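Kitchen Handbook for the Nosell House
Last updated: 27th June

Section 4. Setting up the counter

By now you've found the light switches and read the part about the water shutoff, so let's get to the counter. I cook on this counter more than anybody, and I've moved everything on it more times than I'd like to admit, so what follows is simply how it works best for me. If you're staying a couple of nights, skim it. If you're here for the month of November like the Teubers usually are, please read the whole thing, because you'll be living with it!

4.1 Before you put anything down

1. Clear the marble completely. Yes, the salt too.
2. Wipe it with a soft cloth, warm water and a small squirt of dish soap. Work from the backsplash toward you.
3. Wipe again with plain water, then dry it with one of the towels from the second drawer.
4. Run a finger along the bottom row of the little tiles. If it comes back gritty, go over that row with an old toothbrush (there's one in the cup under the sink) and wipe the marble one more time.

CAUTION: No vinegar, no lemon, none of the spray bottles with oranges on the label. Marble etches, and the dull spots don't wipe off. If you spill wine or tomato sauce, blot it up right then and rinse the spot. I lost a good patch by the stove to half a lime and a phone call.

Note: The gray veins are part of the stone. My sister Dayana spent a good part of her first visit trying to scrub one off.

4.2 The toaster oven

The toaster oven goes on the left. I tried it in the corner, I tried it by the fridge, and the left is where it stays. It's heavier than it looks, so lift it with both hands and don't drag it, or the feet will leave marks.

1. Make sure it's unplugged and cold.
2. Slide the crumb tray out, shake it over the trash and put it back.
3. Set the oven down with the glass door facing the middle of the counter. You want to be able to swing that door open and pull out a hot pan without reaching around anything.
4. Leave a hand's width of space between the oven and the tile.
5. Bring the cord around so it isn't pinched underneath or resting on top.
6. Plug it in when you're ready to use it, and unplug it when you're done.

CAUTION: The top gets very hot. It's flat and shiny and it looks like a shelf, and it is not a shelf. No bread bags, no mail, no plastic lids. Joscha put a Bako storage box up there once and we were scraping it off with a spatula until bedtime.

For a first run after it's been sitting a while, I heat it empty at 200 degrees for a few minutes with the window open. There'll be a bit of a smell. If you're following one of Ignacio's recipes, watch out, his 200 means Celsius and ours is marked in Fahrenheit. I've written a conversion chart on the inside of the pantry door.

4.3 The toaster

You might wonder why we keep a toaster when there's a toaster oven sitting right there. Because Brayan wants toast in the morning and doesn't want to wait for it, that's why. It's a plain two-slice one and it lives on the left as well, on the near side of the oven.

1. Turn it so the lever is on the right, toward your working space.
2. Empty the crumbs before the first use of your stay, then every week or so.
3. Keep its cord away from the oven door.
4. Don't run the toaster and the toaster oven at the same time. They share a circuit with the kettle, and the breaker box is down in the basement behind the bikes.

CAUTION: If a bagel gets stuck, unplug the toaster first and use the wooden tongs. Please, no forks.

4.4 The cutting board

I save this for last when I'm setting up, and it's the piece I care about most. The board gets the middle of the counter. A lot of people push it up against the wall to save room and then wonder why they're chopping with their elbows in the air — give it the good spot and fit the rest around it.
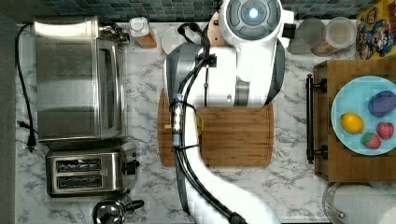 The groove that runs around the edge is for juice, so keep that side up for tomatoes, melon, roast chicken, anything that leaks. When the groove fills, tip the board over the sink slowly, one corner down. Don't try to soak it up with a paper towel halfway through carving, you'll only chase it around.

1. Dampen a thin dish towel, wring it out well and lay it flat on the marble.
2. Put the board on top and press down on all the corners. It shouldn't rock or slide. If it does, smooth out the towel and try again.
3. Leave yourself some bare counter on at least one side for a bowl.
4. When you're finished, pull the towel out and hang it up. Don't leave it under there overnight.

Washing the board is quick. Hot water, a little soap, a soft brush along the groove, then stand it on its edge to dry. Don't soak it and don't put it in the dishwasher, even on the short cycle, even if you're tired.

Once it's bone dry you can oil it. I use the Skultar oil in the tall bottle, and two thin coats are better than a single thick one. Rub it in with a rag, let it sit while you do something else, wipe off whatever's left. Once a month is plenty. If we're out of Skultar, the Atex one is fine too, it just takes longer to soak in and smells a bit like a hardware store (I kind of like it).

Note: Raw meat doesn't go on this board. Use the plastic ones in the rack by the sink.

4.5 If something's off

The board rocks. Flip it and check whether it's bowed. A slightly bowed board often settles if you stand it up for a day with air on both sides. If it doesn't, tell me and I'll take a look.

The toaster oven won't turn on. Check the plug first, then the timer. The timer has to be turned past the first mark before anything happens, and it fools everyone.

The lever on the toaster won't stay down. That usually means it isn't plugged in. If it is, shake out the crumbs and try again.

There's a ring on the marble. Stop wiping and leave me a note. I have a polishing powder for this and I'd much prefer to do it myself, thank you!

The spare crumb tray and the oven's own booklet are in the drawer with the takeout menus. Temperatures for frozen things are on page 42 of the booklet, and I've stuck a yellow tab there.

Section 5 covers the stove and the range hood.

Questions? Leave a note for Deisy Arango on the fridge | © Nosell House | Back to top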